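Fedstead Portable Screening Kit, Model 386
For documentary and educational film presentation

The Fedstead 386 is a self-contained projection and sound package for showing feature-length documentaries in classrooms, library halls and small museums. It is supplied by Onemier and plays DVD, Blu-ray and DCP files from removable drives. No permanent installation is required.

Projection
The projector uses a laser light source and accepts 1080p and 4K input. Film material at 24 frames per second is displayed at its native rate, without frame interpolation. Archival footage in 4:3 is shown with side masking, and the aspect ratio is stored per title, so a program that mixes newsreel and modern interviews does not need to be reset between films. Lens shift is vertical only.

Sound
Two powered speakers and one center speaker are included. The center channel carries dialogue and narration and has its own level control on the front panel. A speech setting lifts the midrange for older interview recordings with heavy background noise. An output for assistive listening transmitters is on the rear panel and is not affected by the main volume.

Subtitles and captions
The player reads embedded subtitles and separate SRT files. Up to 5 subtitle tracks can be loaded for each title. Text size and vertical position are adjustable. Open captions can be locked on from the operator menu.

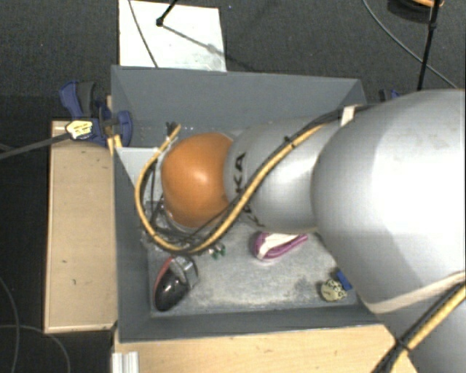
Orange joint cover and yellow-tan cable on a robot arm, over a grey bin.

Discussion mode
Pressing Hold pauses the film, brings up the house light relay (if connected) and opens the microphone input. Pressing Hold again closes the microphone, dims the lights and resumes playback 2 seconds before the pause point. Chapter marks can be entered in advance and printed as a cue sheet. The cue sheet template was prepared by Horácio Morais for the Lerora traveling documentary series and can be edited in any text program.

Screen
The standard kit ships with a matte white folding screen. A rear-projection surface is available under the Satti name and fits the same frame. Screens are not interchangeable with those of the earlier tripod model.

In the case
Projector, media player, three speakers, folding screen, remote control, power and signal cables, printed operator guide. The microphone and light relay are sold separately.

Service
Clean the intake filter after every 30 hours of use. Firmware is updated from a USB drive; the current version was released in September. Technical questions and requests for replacement parts go to Osvaldo Dantas at the Onemier service desk. Public performance rights are not included with the equipment and must be arranged with the distributor of each film.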